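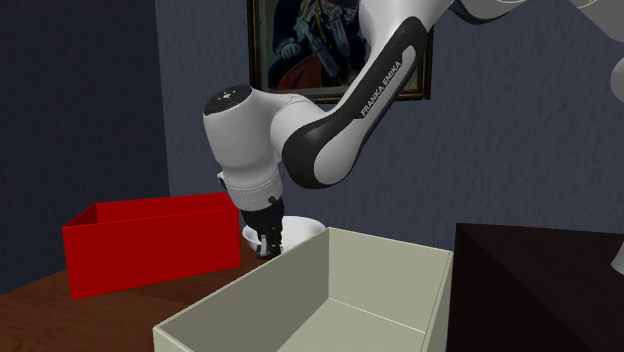 MINUTES / EQUIPMENT PLANNING

Tradley workshop, planning meeting, 14/04/2022
Chair: Barış Gündoğdu
Also present: bench group, simulation group, purchasing

1. Minutes of the last meeting
Agreed with one correction: the Clultley quote was for a single bench, without delivery.

2. Simulation results
The simulation group went through the sorting setup, and there was a lot of excitement in the room! The bench now has the Franka arm over the table with the white bowl, the red box and the big pale box all within the same small area. That is close to how we want to lay out the real bench, so we spent longer on this item than planned (nearly half the meeting, in fact).

The group has finished 77 runs with the bowl and wants to move on to other shapes. Barış was delighted with the pace and asked for the same layout to be kept until the purchase is settled, so that the runs can be compared.

Question from purchasing: does the real bench need the tall-sided box, or would a shallow tray do? The bench group would like tall sides. The gripper has to come down from above whichever we choose, and they want to practice the harder case early. Agreed to price both.

3. Budget
Remaining for this year: $1,825 in the small equipment line. The arm itself is on the capital request and wasn't discussed under this item.

Quotes received:
Clultley, table and mounting plate, $734
Lomis, set of 18 open containers in mixed sizes, about $200 with shipping
Atanasov, spare gripper fingers, quote still to come

Everyone liked the Lomis set. It would let us match the containers in the simulation and still have plenty left over for trying new layouts, which the bench group is very keen to do. Approved. The Clultley table was also approved, provided they confirm that the plate holes fit our arm mount.

4. Capital request
Form goes in by the first week of June. Barış will write the case and would love two or three short paragraphs from each group on what they'd do with the arm in its first month. Plain language please, and no more than a page in total.

5. Other business
Floor space: the old packing bench can go. Purchasing will ask whether anyone else in the building wants it before we book a pickup.

Actions
Barış: capital request draft
Purchasing: order Lomis set, chase Atanasov, check plate holes with Clultley, price shallow tray and tall box
Simulation group: list of next shapes, layout left as it is
Bench group: measure the floor space again, with the door open this time

Next meeting: to be set once the Atanasov quote is in.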